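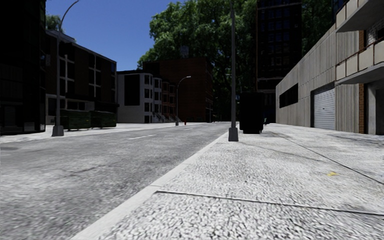
Filed under: Lab Notebook / Student Projects / Sidewalk Delivery

5 September 2023

First session back on the sidewalk robot. Entry is Adura again, same code as the end of spring term, nothing merged over the summer. Onstead is the street map we're using until the organizers release theirs.

Got the simulator running on the second lab machine. The old Wodus config still pointed at last year's map folder, so it loaded with no buildings and I lost half an hour to that. Path is fixed in the shared copy. Pull before you run anything.

Start point is on the near sidewalk, facing down the street with the curb on the left. Did 2 batches of runs, 400 steps each, no pedestrians, no traffic.

Batch one: planner kept choosing the gap between the lamp post and the curb. There isn't a usable gap, the base of the post is right at the curb. The cost map only had the pole in it and left out the base, which is wider. Raised the inflation radius.

Batch two: goes right of the post now, but then it has to deal with the black trash bin behind it. It stopped twice and replanned, and once it sat there until the step limit. Radius may be too big now. Try something in between.

Sidewalk segmentation on the recorded frames came out at 99 percent, which looks better than it is. Most of those pixels are plain gravel-textured slab. The misses are along the dark seams and at the curb line, and the curb is the part we need. Score the curb strip separately from now on.

The seams also show up as edges in the line detector. Bangera has a filter for short thin lines, but it would probably throw out the lane dashes too. Not turned on yet.

To do:
- radius sweep, same start point
- curb-only score in the eval script
- add lamp bases to the obstacle list, all of them
- move the start point to the far sidewalk and see how it does near the dumpsters
- delete the old Wodus folder once everyone has pulled

Logs are in the team drive under Adura/sim.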